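Afolabi Gallery will open its summer sale of antique furniture and decorative arts in June, with 381 lots from the Grastow estate. The sale includes French clocks, painted screens and a walnut writing desk with its original key.
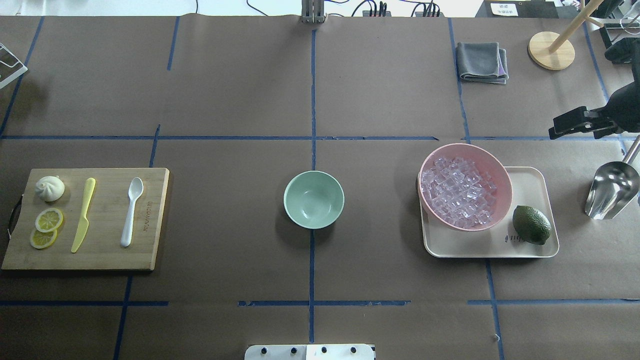

Viewing starts at 10 a.m. and is free. Ulises Aravena, head of furniture, will give a short talk on old repairs and how to spot them. The printed catalog lists almost 70 pieces of porcelain.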